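4. Work at the shared table

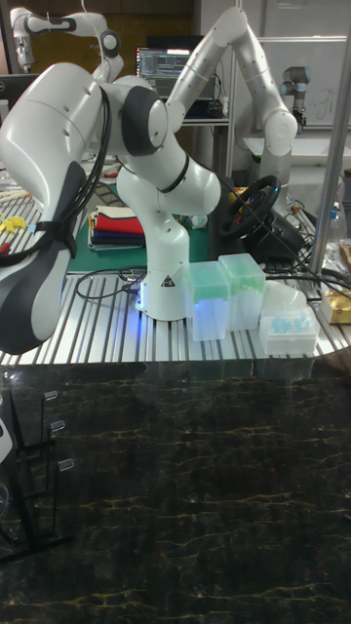
Figure 3. The shared table at Hindton with two of the robot arms and tip boxes in position. A laptop is on the desk behind.

4.1 Setting and tasks

The Hindton site prepares liquid samples for testing on behalf of outside clients. Before the arms were brought in, all of the handling at the bench was done by technicians using hand pipettes. The work consisted of fetching tip boxes, placing them within reach, transferring measured amounts between containers, disposing of used tips and writing up each batch. The technicians called the middle part of this sequence "the run" and everything else "the rest". We keep their terms in this section, as the division between the two turned out to matter more to the staff than the division between manual and automatic work used in the project plan.

After the change, the run was assigned to the arms. The rest stayed with the technicians, with the addition of three duties that had not existed before: setting out the table to a fixed plan, watching the first transfers of each batch, and restarting the program after a stop. The control software, named Trurkevik by the site, is started from a laptop. It holds a stored position for each item that the arms must reach and has no means of finding an item that has been put elsewhere.

The table itself has a slotted aluminium surface (Figure 3). The slots run from front to back and were used by the staff as a rough guide for placing boxes. In the figure the two boxes with mint-green lids stand just to the right of the base of an arm, one slightly nearer the front than the other. The table was also used by other projects on the site, and items belonging to those projects were left on it between sessions. The steering wheel and the folded cloths in the figure were part of other work and were not used in sample preparation.

4.2 Method

We observed the work on both shifts and interviewed the technicians at their place of work. In total we recorded 123 stops. A stop was defined as any event after which the arms did not continue without action by a person. Planned pauses, such as the change of a tip box at the end of a batch, were left out. For each stop the observer noted the time, the stage of the run, who attended, what was done and whether the batch was continued or abandoned.

The second author, Thảo Tô, carried out the interviews. These followed a short guide with questions on the order of tasks, on training and on how problems were reported. Notes were typed up the same day and returned to the person interviewed for correction. Two technicians asked for passages to be removed and this was done. Vichien Jitpraphai, who supervised the bench throughout the study, read a draft of this section and corrected several points of fact in 4.4. He did not see the interview notes.

The observer sat at the side of the room and did not assist. On two occasions a technician asked the observer whether a box was seated properly. The observer declined to answer, and both events were kept in the record.

4.3 Stops and their handling

Of the 123 stops, 70 were traced to the position of an item on the table. The commonest form was a tip box set down a short distance from its stored position, so that the arm came down beside the tips or against the rim. The remaining stops had mixed causes, including lids left on, cables lying across the path of an arm, and losses of connection between the laptop and the controller. For several of these no cause was agreed on, and they are entered in our record as unexplained.

Position stops were dealt with quickly. The technician opened the guard switch, moved the box, closed the switch and resumed from the last completed transfer. Most technicians could do this after their first week and did not consult the manual. Stops with other causes took longer and were more often passed to the engineer, who worked for the supplier, Kelov, and was on site during the day shift only. On the late shift the usual course was to abandon the batch, finish it by hand and leave a note.

This difference between shifts was not foreseen in the project plan, which assumed that any trained person could restart the system. In practice the late shift kept up its hand skills while the day shift began to lose them. One day technician stated that she had not used a hand pipette for a full batch since December and would want a practice session before doing so on client material. A late technician with the same length of service said that he used one most nights.

We do not claim that accuracy was affected in either direction. The site did not release its check measurements to us, and the observation method was not suited to judging it.

4.4 Changes to the order of work

Under manual working each technician laid out the bench to suit their own reach. Left-handed staff placed the tips on the left, and some preferred to keep spare boxes on a shelf. With the arms in use there was one layout for all. It was printed on a sheet kept by the laptop, and the sheet was revised whenever the stored positions were taught again. At one point in the study both an old sheet and a new one were in circulation. Eleven of the position stops fall within that period, all of them on the late shift.

The preparation of the table became a task in its own right. Before each session the person on duty removed or pushed back anything left by other projects, laid the cables clear of the working area and set out boxes, trays and containers according to the sheet. No time had been allotted for this in the shift plan. Technicians did it during the handover or began the first batch late. After the matter was raised by Jitpraphai, a fixed period for preparation was added to the start of the day shift. The late shift received no such period, on the grounds that it took over a table already in use. Late technicians disputed this in interview, pointing out that other projects often had the table between the two shifts.

The pace of the work also changed. A hand run had no fixed speed, and staff varied it with fatigue and with the difficulty of the batch. The arms worked at one speed. Technicians reported that the run was slower than a practised person at the start of a shift and faster than the same person at the end of it. The time set free was not continuous. It came in short intervals during which the technician had to stay within hearing of the stop signal. Labelling and written records were fitted into these intervals without difficulty. Tasks needing a longer stretch, such as the monthly stock count, were not, and were moved to a day without client batches.

4.5 Views of the staff

Attitudes to the arms were neither strongly favourable nor strongly hostile. The benefit named most often was relief from repeated thumb movement. Technicians who had earlier reported soreness in the hand or wrist said that it had lessened. We have no medical data and report this as stated.

The drawback named most often was the watching of first transfers. The written procedure required the technician to stand at the table and observe the arm until the first row was complete. Several described this as the dullest part of the shift. "You are there in case it goes wrong, and it goes wrong just after you walk off," one said. Our record gives partial support: stops were spread across the batch and did not gather in the first row, so the watching duty would have caught only a small share of them. The procedure was still in force at the close of the study.

A further point concerned credit and blame. Each manual batch had carried the initials of the person who made it. Batches made by the arms carried the initials of the person who started the program, even where another person had set out the table or attended a stop. Technicians objected to signing for a layout they had not checked. The record form was changed on Jul 12, 2019 to provide separate spaces for layout, start and restart. The new form was longer, and some staff who had asked for it later complained of its length.

4.6 Limits

The study covers one table at one site. The technicians knew that stops were being recorded and may have taken more care with placement than usual, in which case the share of position stops is understated. Stops that occurred while the observer was away were not added from memory. Unlike the installation described by Hrytsenko (Section 2), the table was shared with other work, and a bench reserved for sample preparation would need less clearing and possibly fewer restarts. The interviews were held before the supplier's daytime support ended, so they do not show how the day shift managed without it. That period is taken up in Section 5.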